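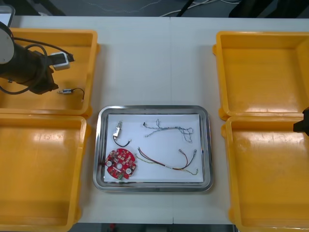
Dovholm
A documentary by Elsa Granström
DVD and streaming editions

Format: DVD (all regions) or digital file
Language: English and Swedish, with English subtitles
Closed captions: Yes
Catalog number: 3421
Distributor: Modmont Film Library

Synopsis

Dovholm is a residential school on a small island, and for most of its history it took in teenagers the county did not know where else to put. Elsa Granström lived there for two years as a girl. She went back as an adult to film the last term before the school closed, and she stayed on after the students had left.

The film follows three people through that term. Rasha Bataineh teaches math and runs the kitchen garden. Tín Phan is seventeen and is due to move into his own apartment in June. Đạt Vương is the night supervisor and has worked at Dovholm longer than anyone else on the staff. Granström films them at work and at meals, on the ferry, and in the long meetings where the closing is discussed. There is no narrator. Her own history with the school comes up late in the film, in a conversation with Vương at the kitchen door, and she doesn't return to it.

Much of the film is taken up with ordinary questions. Who will take the dog. Whether the piano can be moved. Where Tín will keep his bicycle when the new building has no storage. The county officials appear only as voices on a speakerphone.

From the director

"I had a script when I arrived and I dropped it in the first week. The students had been interviewed by adults all their lives and they knew exactly what to give me. So I stopped asking questions and helped with the dishes for a while. Most of what is in the film was shot after that."

Editions

Home edition (DVD). For private viewing in the home only. One disc in a standard case with a folded insert. The insert has a short essay by Tâm Tô, who edited the film.

Library edition (DVD). Same disc, with a license for lending to patrons and for viewing on library premises by individuals. Does not cover group screenings.

Classroom edition (DVD and digital file). Includes the full film, a shorter classroom cut, and the discussion guide as a printable file. The license covers face-to-face teaching at one campus and posting on a password-protected course site for the life of the file format. Institutions with more than one campus should write to us for a quote.

Community screening license. Covers one public showing, with or without an admission charge, to any size audience. We send a digital file for download and a poster you can print locally. Please tell us the date and the venue when you order. If the date changes, let us know and we will move the license at no cost.

Disc contents

Feature
Classroom cut (classroom edition only)
9 deleted scenes, including the complete ferry crossing
Plalska, an early short film by Granström about a bus garage, shown in its original aspect ratio
Audio commentary by Granström and Tô, English
Chapter menu with 20 stops

The deleted scenes have subtitles but no closed captions. The commentary track has no captions. A transcript of the commentary can be sent by email on request.

Discussion guide

The guide was written by Rasha Bataineh after the film was finished, for use in social work, education and film courses. It has 11 sections, each tied to a chapter on the disc, and can be used in any order. Section four deals with consent and with the students who asked to be left out of the film. Instructors who plan to show only the classroom cut should skip the last two sections, which discuss scenes that are not in it.

Content note

The film contains some strong language and a discussion of a past suicide attempt. It has not been rated. We suggest it for grades ten and up.

Music

The score is by the trio Từ and was recorded in the school gymnasium. It is not sold separately at this time. Requests to license the music should go to the trio and not to us, as we hold no rights in it outside the film.

Technical information

Picture: color, widescreen
Sound: stereo
Subtitles: English, can be turned off on the commentary track only
Disc: single layer, no region coding, NTSC
Digital file: MP4, supplied by download link. The link works for thirty days. Write to us if you need it renewed.

Some older players will start the disc on the subtitle menu. Press Top Menu once to go to the main menu.

Ordering

Orders can be placed through this page or by purchase order. Schools and public libraries may be invoiced. Purchase orders should include the catalog number, the edition, and the name of the person who will receive the license letter. We ship discs in padded mailers by regular mail. Orders from outside the United States are shipped without prepaid duties.

Defective discs are replaced free. Opened discs can't be returned for other reasons. Digital files and screening licenses can't be refunded once the download link has been used.

Preview copies

Instructors and programmers can ask for a watermarked streaming preview. Give your institution and the course or series you have in mind. Previews stay open for one week.

Also by Elsa Granström

Plalska (short, included on this disc)

Page last updated Sat 25 February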